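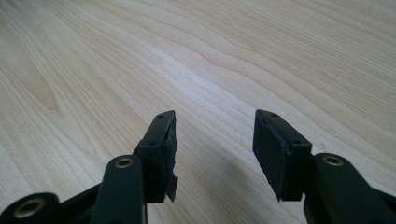

Chapter 4
Teaching by Demonstration

In Chapter 3 your team wrote each motion as a list of joint angles. That works for a part that always sits in the same place. Cloth folds and shifts, and a fixed list of angles soon fails. In this chapter you will record a person doing the task and use the recordings to train an arm.

Check the fingers before every session. Look at both pads from the side and from the top. If the rubber is torn or has started to peel, write it in the equipment log and tell your instructor. A worn pad may grip differently from a sound one. 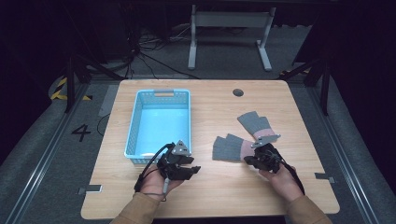 4.1 The Glove Task

The student club at Nuvholm, led by Raed Hamdan, used gray knit gloves and a light blue plastic basket for its first project. The operator holds a gripper in each hand, picks up a glove and puts it in the basket. The club set a goal of 300 recordings. Celeste Macedo wrote the rules for them:

Start with the basket empty.
Lay the gloves flat on the right half of the table.
Change the angle of the gloves between recordings.
Keep the cables clear of the jaws.

A glove can also start closer to the basket, near the middle of the table. The reach is then shorter, and the two grippers have less room to work.

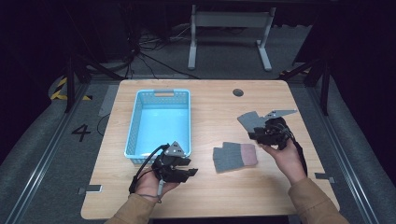
Short reaches belong in the set along with long ones. Kobe Schouten sorted the club's recordings by starting position and found only 50 short reaches, so the team went back and made more. Plan your own starting positions on paper before you record anything.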